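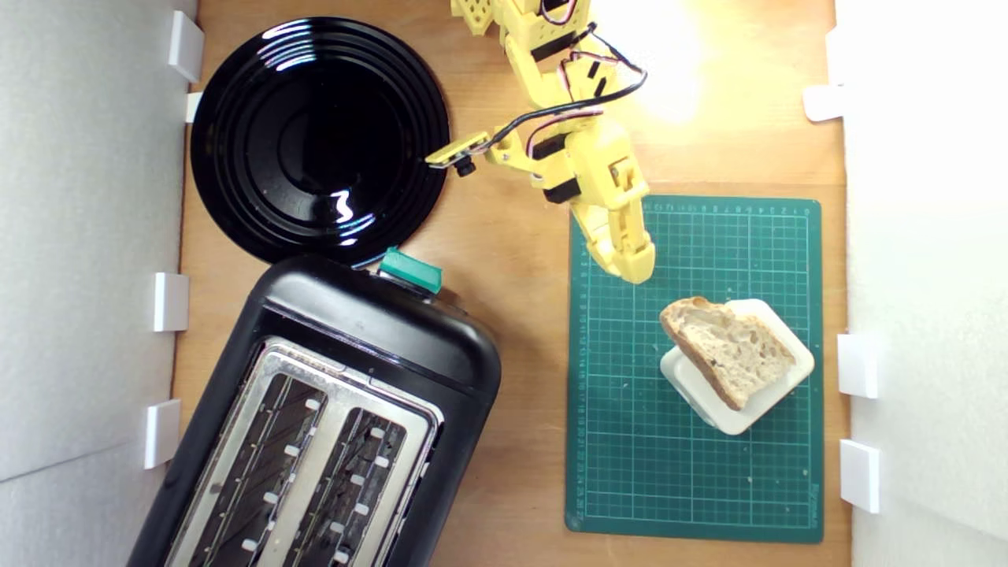 Memmont kitchen automation pilot -- progress report to Medska
March 5, 2023
Prepared by Sang Từ

Hi all,

February went better than I expected, so this one is mostly good news (with a grumble or two near the end).

As you know, your money pays for the breakfast station at Memmont. The idea is still the same: the arm takes over the toast run, bread to toaster to plate, and the kitchen crew gets those early hours back for the jobs that need a person. We're doing the practice work on the bench for now, with one toaster, one slice at a time, foam walls on both sides so everything stays put from one run to the next.

We logged 499 practice runs in February. I sat in on a lot of them and I have never thought so hard about bread! Picking up a slice that hangs over the side of a dish is a different job from picking up one that lies flat, and crusty bread is different again from the soft stuff. Of the last 37 runs, 18 went start to finish with no one stepping in. I know that's under half, but in January we had none, so I'm pretty pleased.

The shiny black plate is a headache. Overhead lights bounce off it, and I'd like to try a dull one from Ornum before we go changing anything in the software.

Now the people side, which I promised to be straight about. We've had four kitchen staff come by the bench so far. Two were keen right away. One was worried about hours, and I told her what you told me -- no shifts get cut during the pilot -- but she'd like it in writing, and so would I. Could you send a letter I can pin up by the time clock?

The early crew also asked to pick which jobs they move to, instead of being handed a list. Most of them want more time on the hot line and less on trays. I said yes to that and I hope you're okay with it.

Money: we're under on parts and over on training time, and the two come close to canceling out. The Lefèvre invoice for the second set of motors hasn't come in yet, so I've left that line open.

Next up is the new plate, then two slices in a row, then a morning in the real kitchen with the crew running it themselves. Come by for that one if you can, and skip breakfast first.

Sang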